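Ticket: Wrist force reading drifts, protective stop on approach to table
Cell: Trevus bench, arm 2
Raised by: Natalia Chávez
Assigned to: Craig Geddes
Priority: Medium
Status: Resolved, monitoring

Reported fault

Arm goes into protective stop during the last part of the downward approach, before the held object touches the table. Controller log gives "external force limit exceeded, Z". Force limit is set to 14 N. It happens in the pencil placing routine and has not been seen in any routine that stays in the upper half of the workspace. Restarting the program clears the stop but it comes back, sometimes on the next cycle and sometimes after an hour.

N. Chávez

Craig Geddes, 09:40

Read the log back to the start of February. All the stops are in the same routine. Payload and centre of gravity in the controller match the sheet Gregor Ogilvie made when the sensor module was fitted to the bracket, so I don't think it is a payload entry. Sensor zeroed at the home pose, then moved by hand to the approach pose with nothing in the gripper. Z should read close to zero after gravity compensation. It read 3 N. Zeroed again at the approach pose and went back to home: same offset with the opposite sign.

An offset that follows the pose points to something pulling on the tool side. Leaving the sensor alone for now.

Craig Geddes, 11:15

Gripped a pencil, eraser end down, and stopped the arm just above the marble with the program paused. Logged Z with the arm holding still, then moved the cables by hand one at a time. Lifting the loop that goes past the lower joint made no difference. Lifting the strand that goes to the sensor module took most of the offset out.

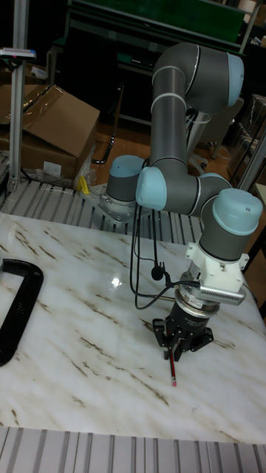
Repeated with the wrist turned through its working range in small steps. The offset grows as the wrist turns towards the end of its travel and drops again on the way back, but not along the same curve. A bad zero would not do that - a cable under tension would.

Donnie Moffat, 11:50

Could it be the sensor as well? The Folletti unit on the other bench had a loose connector last year and gave much the same log entries.

Craig Geddes, 13:05

Checked. Connector is seated and the locking ring is tight. Recorded 2000 samples with the arm still and the strand supported by hand. Noise is within the data sheet value and there are no steps in the signal. Sensor cleared.

Cause

Not enough slack in the sensor module cable between the last fixing point and the wrist. At low poses with the wrist turned, the cable loads the tool side and the controller takes it for contact. Added to the normal deceleration peak, this is enough to trip the limit.

Action taken

1. Power off, arm locked out at the Ritchie isolator.
2. Last fixing point released and moved to give a longer service loop. Full wrist travel checked by hand.
3. Sensor zeroed at home. Offset at approach pose now under 1 N.
4. Routine run for 2 hours at normal speed. No stops.

Force limit left at 14 N. Please do not raise it to get round this fault. It was raised on the Gernico cell for the same reason and the gripper fingers had to be replaced.

Heather Leckie, 16:20

Agreed. Cable route to be added to the weekly check sheet. Keep the ticket open until Natalia has had a full week of running without a stop.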